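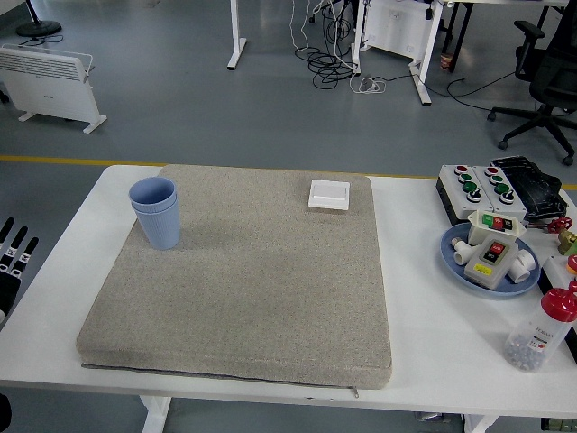

Plikar Bench is a tabletop clearing kit for people who own a robot hand and would like it to earn its keep. You give it a table, a plate and a list of what goes where, and it gives you a log of what went where instead. The layout we recommend for a first run has a soft cushion under two nested blue cups, a wall switch lying on its back, and a plate with two switch housings and a pair of PVC fittings. A child of seven would find it dull. For a machine, the cups alone can fill an afternoon — they like to travel as a couple.

Can it do chores yet?
Some. It will put a pipe fitting on a plate. It will press a green button and, with encouragement, leave the red one alone. It will not fold your shirts, and we'd ask you to stop sending us shirts.

In the kit
Task cards, 26
Spare fingertips, 2 sets
Landeg controller with power supply
Rendow planning software, one seat
Table, hand and household clutter not included

What to expect
In our Prillelham workshop the standard clearing card takes 22 minutes. A person does it while looking for their keys. Zippers are supported in the sense that the software knows the word.

Good for
Teaching labs, repair shops with small parts to sort, and anyone who has promised a manager a demo in June.

Not good for
Dishes, cats, glassware you are fond of.

Returns
Accepted unopened. Opened kits can be exchanged for task cards — the easy ones go first.

Page updated 10/13/26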